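February 28, 2025

The choir got in! Up to 300 people in the hall at Tarnbridge, and we are on the list for the spring sing. I read the message in the parking lot and had to sit in the car for a while, grinning at the dashboard. We have been at the Mac Mathúna piece since December and I still get the second entry wrong every time, but who cares, we're going.

Things I want to remember from this week:

Tuesday practice. The altos finally held the long note at bar 351 (yes, the piece is that long) and the whole room went quiet after. I came home and hummed it until bedtime, with the crochet bits spread out on the bed and no thought of touching them.

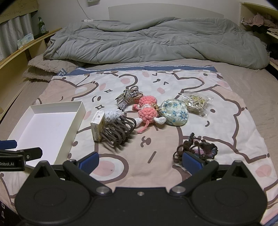
Friday practice, tonight. We ran the ending 2 times and then sang the old warm-up round just for fun, way too fast, and came apart laughing in the fourth line. I love that round. I could sing it in the shower every day for the rest of my life and I more or less do.

Then a bunch of us went to Grato for soup and argued about whether we should learn the words by heart. I'm all for it! You look up, you see the back row, the sound goes somewhere. With a folder in my hands I sing to my own shoes. I'm copying the words out by hand this weekend, all three verses, and sticking them up by the bathroom mirror.
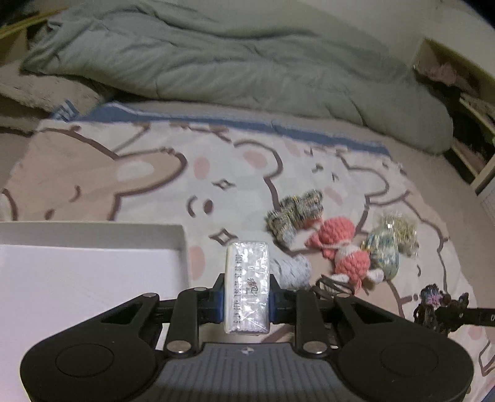
One of the basses wrote to the group after I got home that he's keeping his folder, thank you very much, and that singing by heart in front of 200 people once cost him an entire verse. Fair enough. He can stand behind me and I'll sing loud enough for both of us.

Must drink more water. Next practice we start with the slow part.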